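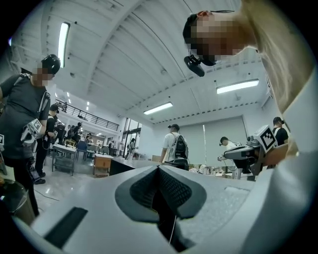
Sondell Community Library
Part-Time Evening Desk Assistant, Kavetska Branch

The library seeks a part-time desk assistant to begin in November. Duties include checking materials in and out, shelving returns, issuing cards and closing the reading room at 8 p.m. The position is limited to 96 hours per quarter. A high school diploma is required; prior work with the public is preferred.

Send a letter of application and two references to Ildikó Virág, Branch Manager. Applications by telephone will not be accepted.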